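Planning and Budgeting for a Robot Arm: Frequently Asked Questions

Equipment Planning Office, Skellell Technical Institute

This page is intended for departments preparing a bid to the Shared Equipment Fund for a robot arm, a gripper or the software used to test them. It should be read with the Fund's general guidance, which takes precedence on matters of procurement law. Bids close at noon on the last working day of February.

General questions

Who may apply?

Any teaching or research department may apply, either alone or jointly with one other department. Joint bids must name a lead department, whose cost centre will carry the purchase and all later maintenance charges.

What does the Fund cover?

The Fund covers the arm, one gripper, the controller, a mounting plinth, safety fencing or scanners, delivery and installation. It also covers the first year of any simulation licence. It does not cover staff time, consumables, or alterations to a room other than electrical work carried out by Estates.

Is simulation required before a purchase is approved?

All bids for an arm with a list price above the Fund's lower threshold must include the results of a simulation study. The Institute holds a shared licence for Tolier, the planning package supported by this office, and departments may book time on it without charge until a bid is submitted.
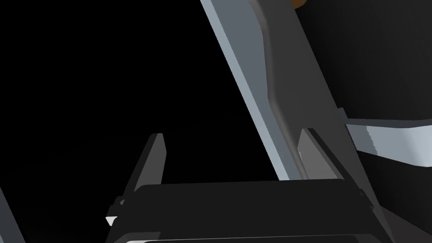

The study need not be elaborate. Assessors wish to see that the proposed gripper can approach the intended objects from a workable angle, that the wrist has room to turn, and that the arm can return to its rest position without crossing a wall or fixture. A study of this kind normally takes one member of staff a few working days, including the time needed to build the room model.

Costs and quotations

How should the budget be set out?

Costs should be entered on the standard form under four headings: hardware, software, installation and running costs. Running costs must be shown for five years. Departments often enter the arm and overlook the spare fingers, the tool changer or the extended warranty, and a bid that omits these will be returned for completion.

What are typical charges for the smaller items?

The office keeps a list of agreed rates, reviewed each spring. The present rates, excluding VAT, are:

Replacement finger pair, parallel gripper: £127
Mounting plinth, fixed: £952
Site survey and risk assessment by Lewis: £1,017
Annual service visit and calibration by Lewis: £3,393

Rates for arms and controllers vary by model and must be supported by written quotations.
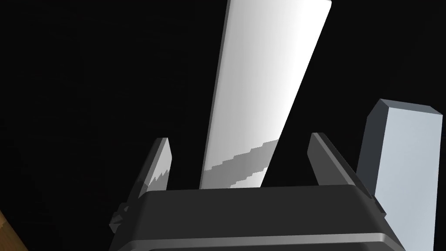 How many quotations are needed?

Three written quotations are needed for any single item above the lower threshold, and one for items below it. Where an item can be obtained from only one supplier, a short statement from the head of department may be submitted in place of the second and third quotations.

May a department buy second-hand equipment?

Second-hand arms are permitted where the seller can provide a full service record and the manufacturer still supplies parts. The controller must be able to run a supported version of its software. Grippers should be bought new — wear in the finger mountings is difficult to assess from a seller's report, and the saving is usually small.

Choosing the equipment

Should the gripper or the arm be chosen first?

Departments are advised to begin with the objects to be handled, then choose the gripper, and then the arm. The weight of the gripper counts against the payload of the arm, and a heavier gripper chosen late in the process may require a larger and more costly arm.

Is a two-finger gripper sufficient?

For most teaching work it is. Long or flat items can usually be held by two parallel fingers if the opening is wide enough and the approach is well planned. Bids for multi-finger hands or suction systems should explain which tasks could not be carried out with two fingers.

How detailed must the room model be?

Walls, doors and large furniture should be placed to scale. Wall fittings within reach of the arm should also be included, as should any window or mirror that could affect a camera on the wrist. Surface textures may be left plain unless the study concerns vision. 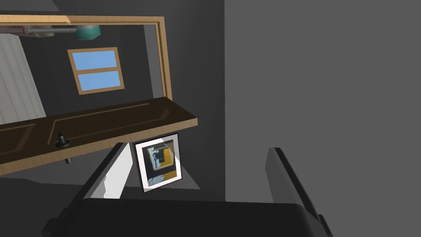
Installation and space

When should Estates be contacted?

Estates should be contacted before quotations are requested. Floor loading, door widths and the position of the electrical supply all affect the choice of plinth, and may rule out a room altogether. A survey by Lewis is valid for twelve months.

Can the Dotport annexe be used?

Dotport has two bays suitable for a fixed arm and may be requested on the bid form. Bays are allocated for one academic year at a time, and a department leaving a bay must meet the cost of removing its own plinth.

What should be sent with the bid?

Please attach the costed form, the quotations, the survey report and a short account of the simulation study. The account should be no longer than two pages — wrist-camera stills may be added as an annex and do not count towards the limit.

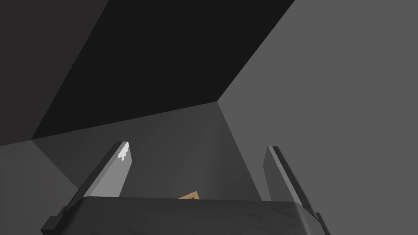 Simulated wrist view, with the gripper open and a small tan object partly hidden behind the housing.

After submission

When will departments hear the result?

Decisions are issued in April. Successful departments have until the end of July to place their orders, after which any unspent award returns to the Fund.

Can an award be increased if prices rise?

Small increases may be approved by this office on receipt of a revised quotation. Larger increases are referred back to the assessors and should be requested before an order is placed.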